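4.3 Setting up the head view and the work area

Complete this section after both arms have been homed (4.2) and before you record or run any task. The planner takes its work area from the head view, so a poor setup here shows up later as missed grasps.

You need the Druletti control software, version 3 or later, and a mat that contrasts with the floor.

1. Start the control software and open Perception > Head View. Wait for the live view to appear.

2. Lay the mat flat between the arms. Smooth out any folds. The depth filter reads a raised fold as an object.

3. Select Find Work Surface. The software draws a green outline around what it takes to be the mat. If the outline follows the grout lines of a tiled floor, raise Edge Threshold one step and select Find Work Surface again.

4. Drag the corners of the outline until they sit just inside the edges of the mat. Select Save Surface.

5. Place the task objects. For the kitchen task set, use the mug tree with the mugs on it, the dish rack with the plates in it, and any small items you want in the object list. Leave open mat between them.
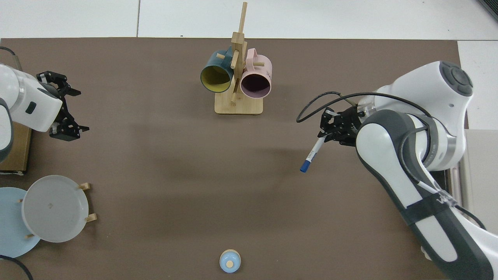

6. Select Segment. Each object gets a colored mask and a working name, such as object_2. Type a name over any you want to keep. Names are stored with the task file, not with the surface.

7. Check the masks of thin and see-through parts. Pegs and frosted plates often come back with holes. To repair a mask, select it, choose Fill, and click inside the gap.

8. For an object already in a gripper, select its mask and choose Attach to Arm, then Left or Right. The planner then moves the object and the arm as one body – without this step it will treat the object as an obstacle and refuse to plan.

9. Open Planning > Keep-Out and add a box around each cable that crosses the work area. Cables are not segmented.

10. Select Test Plan. The software shows the path in the viewer without moving the arms. If the path is clear, select Save Task.

CAUTION: Run Plan moves the arms at once. Keep hands off the mat and one person at the stop button.

Note: A saved surface is valid only while the head view stays where it is. If the head is moved, repeat steps 3 and 4.

Note: Error 1161 means that two masks overlap. Delete the smaller one and segment again. Error 2411 means that an attached object is longer than the planner's limit for that gripper.

Shadows can be picked up as part of an object. If a mask spreads onto the mat, turn on Shadow Reject and repeat step 6.

Section revised 2025-06-29 by Capucine Lebrun. Steps checked by Killian Marchal.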